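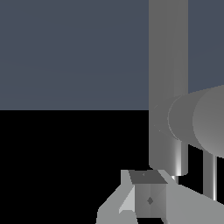

Supports de cours > Licence 3 > Statistique appliquée
Décembre – Folasade Oyewole

Chapitre 4. Sondage stratifié : allocation et estimation

4.1 Cadre et notations

On considère une population finie U de taille N, partitionnée en H strates disjointes U_1, ..., U_H d'effectifs N_1, ..., N_H connus. Dans chaque strate, on tire un échantillon aléatoire simple sans remise de taille n_h, les tirages étant indépendants d'une strate à l'autre. La taille totale de l'échantillon est n = n_1 + ... + n_H. On note S_h² la variance corrigée de la variable d'intérêt y dans la strate h, et s_h² son estimateur usuel.

4.2 Estimateur de la moyenne

L'estimateur stratifié s'écrit

ȳ_st = Σ (N_h / N) ȳ_h

où ȳ_h désigne la moyenne observée dans la strate h. Il est sans biais dès que n_h ≥ 1 pour tout h. Sa variance vaut

V(ȳ_st) = Σ (N_h / N)² (1 − n_h / N_h) S_h² / n_h

L'estimation de cette variance s'obtient en remplaçant S_h² par s_h², ce qui exige n_h ≥ 2 dans chaque strate. Seule la dispersion interne aux strates intervient : le gain par rapport au sondage simple dépend donc de l'homogénéité des strates vis-à-vis de y.

4.3 Allocation proportionnelle

On pose n_h = n N_h / N. Le taux de sondage est constant et ȳ_st coïncide avec la moyenne simple de l'échantillon, aux arrondis près.

Application : l'enquête Cirkden porte sur N = 3663 exploitations réparties en trois strates de superficie, avec n = 171. Le taux de sondage est f = 171 / 3663 = 0,0467. Pour une strate d'effectif 1500, on obtient n_h = 70,02, arrondi à 70. Après arrondi, vérifier que la somme des n_h redonne n.

4.4 Allocation de Neyman

À n fixé, la minimisation de V(ȳ_st) sous la contrainte Σ n_h = n (multiplicateur de Lagrange) conduit à

n_h = n N_h S_h / Σ N_k S_k

Les S_h sont inconnus en pratique. On leur substitue des valeurs issues d'une enquête antérieure ou d'une variable auxiliaire corrélée à y. Si la formule donne n_h > N_h, la strate est recensée et le calcul est repris sur les strates restantes.

Remarque. L'allocation de Neyman est optimale pour une seule variable. Dans une enquête à objectifs multiples, elle peut être moins précise que l'allocation proportionnelle pour les variables secondaires.

4.5 À préparer pour le TD

a) Démontrer que ȳ_st est sans biais.
b) Établir la formule de Neyman en négligeant les arrondis.
c) Comparer les deux allocations lorsque tous les S_h sont égaux.

Les groupes de T. Tijani et de Toàn Vi traitent en outre le cas d'un coût unitaire c_h variable selon la strate. Rendu le samedi, au format PDF.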